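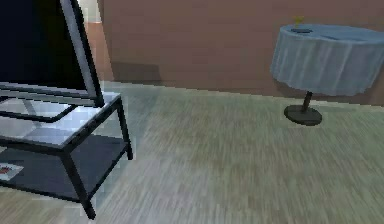
Avcombe's winter reading swap is back this November, and it's bigger than anyone on the organising side dared hope when it started up in a church hall with a single trestle table. Last year 858 books changed hands over the season. This time there are more than 2000 waiting on the shelves at the old Predier shoe shop on the high street, which has been lent free of charge until the new tenants move in. The idea is as simple as it ever was: bring a book, take a book, and if you haven't got one to bring then take one anyway. Joelle Hakim, who set the swap up, would love to see a few more households give the telly an evening off, with the screen dark and everybody's nose in a story. She's quick to add that she likes her detective dramas as much as the next person and one night a week would do nicely.

The doors open at 10am and close at 4pm, with a late session until 8pm for people coming from work. Crime has the whole of the back wall (it always goes first), and children's books are down at low level by the window so that small readers can get at them without a lift up. Cookery and gardening share a bay. There's a lovely run of old walking guides too, some with the previous owner's pencil notes still in the margins, grumbling about stiles and recommending pubs that closed years ago.

New this year is a shelf for books in other languages, which has filled up at a terrific pace. Raghda Rawashdeh put out a call for Arabic titles at the end of the summer and expected a carrier bag or two. She ended up making several trips in the car! There are novels, poetry, picture books and a handsome set of school readers, alongside good showings in Polish, Portuguese and Welsh. "People stand there and read the first page out loud to each other," she said. "I've heard poems in that shop I hadn't heard since my grandmother's kitchen."

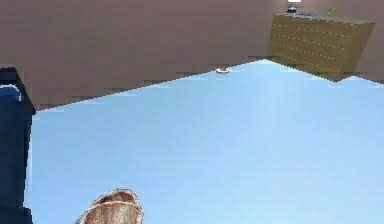 3 min read

Story time for under-fives runs each morning at 10.30am, and there's no need to book. Older children can join the Cemon Challenge, named after the dragon in the stories Joelle used to make up for her nephews. They collect a stamp for every book finished and get their name painted on the dragon's tail once the card is full. The tail already reaches past the till and is heading for the stockroom.

Grown-ups have something to look forward to as well. The Daneshvar bakery next door is sending round cardamom buns for the late sessions, and local writers will be reading from work in progress, short pieces only, with time for a chat afterwards. Anyone wanting a slot should leave their name at the desk.

Books in decent condition are welcome at any time during opening hours. Encyclopaedias and computer manuals can't be taken, and please don't leave boxes in the doorway overnight. Large-print books are especially wanted.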